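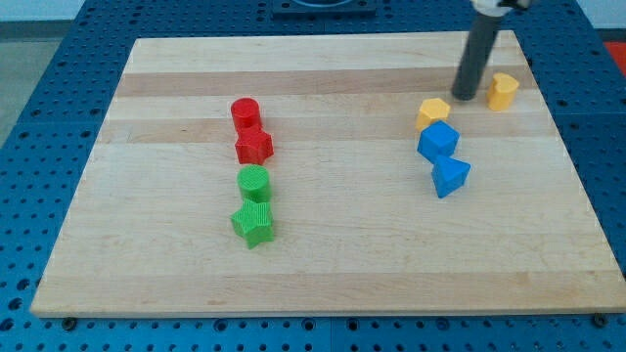

*Shape blocks grouped by color on the board, arm at the yellow pair.*

**Jimura teleop kit, reviewed 4 March 2024**

Hand guiding is stiff near the wrist - fine for coarse waypoints, poor for nudging a block. Remote control is better. Lag measured 125 ms over our network, and I recorded 29 usable demos before recalibrating. Playback drifts by about 2 mm. The manual skips gain settings; Ignacio Begay's notes cover them. Export is slow. Firmware fix promised for April.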